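Does a "Free" Game Really Cost Nothing?

Lots of games say FREE in giant letters. Should you believe it? Let's check before we cheer.

Making a game takes months of work, and the people who make it want to be paid. If you don't pay at the start, the money has to come from somewhere else.

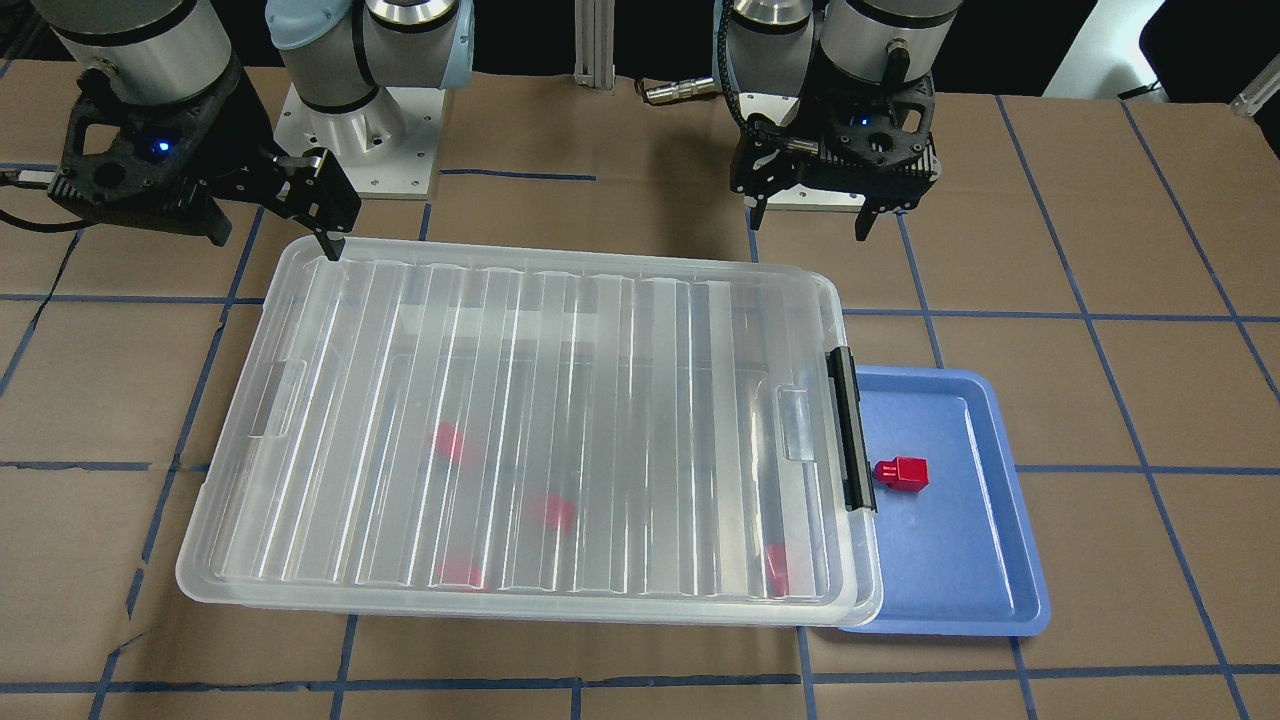 Two black grippers and a clear plastic box.

Take a racing game called Gradon. You download it and pay nothing. Then you meet "magyar gems." A pack of 192 gems costs real money. The car you want costs 119 gems. Now you have 73 left over, and the next car costs more than that. Funny how that works out! I doubt it's an accident.
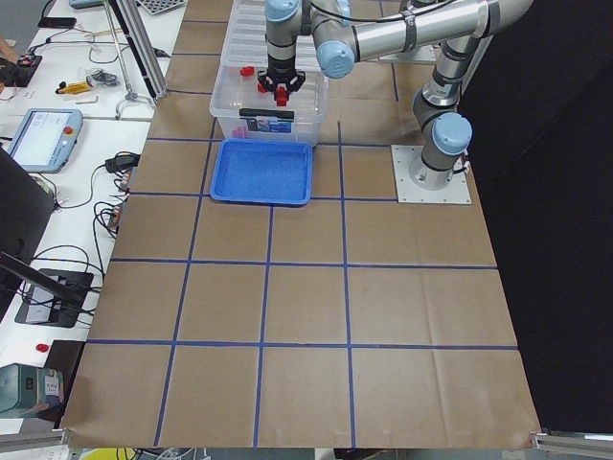

What Is a Mystery Crate?

A mystery crate is a box in the game with a surprise in it. You pay first and find out later. In Bretidon, the ad shows a golden dragon. The small print says 11 crates out of every 1,000 have one. The ad doesn't say that part very loudly.

Some games also flash a clock: "Only 20 minutes left!" Come back in January and see if the same sale is running. I bet it is.

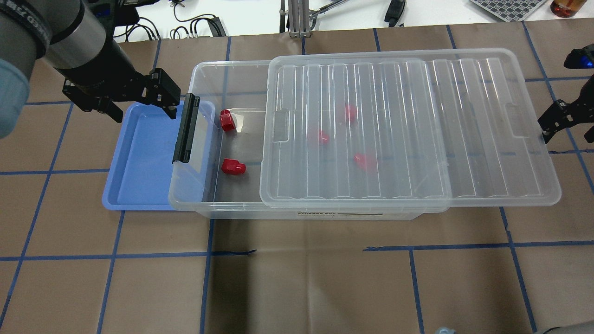 What should I do if a game asks me to press "Allow" or "Buy"?

Stop and show a grown-up before you press anything. Ask what the button does and how much it costs in real dollars. If the game won't tell you clearly, leave it alone and play something else.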